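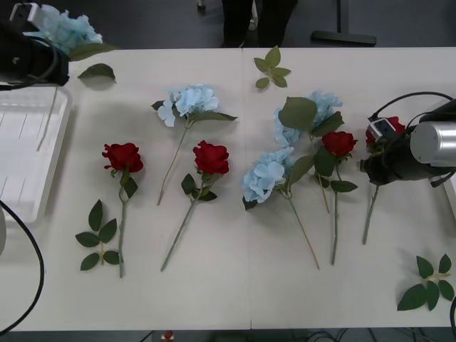 The Brevwood Cannabis Enforcement Records list stops, citations and court outcomes for low-level possession in the city of Brevwood and the neighboring town of Ondport. Each row is one charge, so a person charged twice on the same day has two rows. Charges are kept apart even when they share a case number, laid out side by side like the roses and hydrangeas on the white table, and you will need to group them yourself if you want counts by case.

Category: Data / Justice & Drug Policy

**Contents**

- `charges.csv` – 3157 rows, one per charge
- `outcomes.csv` – final disposition, joined on `charge_id`
- `codes.csv` – the 9 disposition codes used by the court

**Known problems**

Disposition is missing for 337 charges, mostly from Ondport, where older files were kept on paper. Race is recorded by the officer and was not checked with the person charged. Warnings given without paperwork do not appear at all, so the data can't be used to measure how often police let people go.

**Privacy**

Names, birth dates and street addresses were removed. Locations are rounded to the nearest 500 feet.

**Maintainers**

Irina Dumitrescu (court records) and Jovita Rosales (cleaning scripts). Send corrections with the `charge_id` – we can't trace a row without it.

Last updated February 2025

Related

- Vancombe Diversion Program Referrals
- Kobzar: matching court and police files
- Brevwood Traffic Stops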